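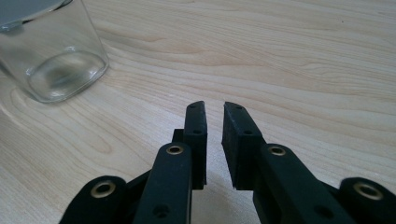

Llevo desde junio enganchadísima a una pregunta: ¿puede ya una máquina encargarse de los cacharros de casa? No hablo de la aspiradora redonda, que esa ya la tiene mi madre, sino de coger un tarro de cristal, abrirlo y dejarlo en su estante.

El cristal me parece lo más divertido de todo el asunto. Es transparente, brilla donde le da la gana y deja ver la mesa a través, así que a una cámara le cuesta saber dónde acaba el tarro y dónde empieza la madera. Nosotros lo agarramos mientras hablamos por teléfono - y sin mirar.

El miércoles me pasé casi 2000 palabras discutiéndolo por correo con Yanti Manurung, que trabaja en un taller de envasado en Taltdale. Allí probaron un brazo con tarros vacíos: 217 intentos y 27 fallos, la mayoría al enroscar la tapa. A ella le parece flojo, ¡a mí me parece una maravilla! Hace dos años ni lo habrían intentado.

¿Lo quiero ya en mi cocina? Todavía no, y menos cerca de las copas buenas. Pero para guardar los tarros de legumbres le haría sitio mañana mismo.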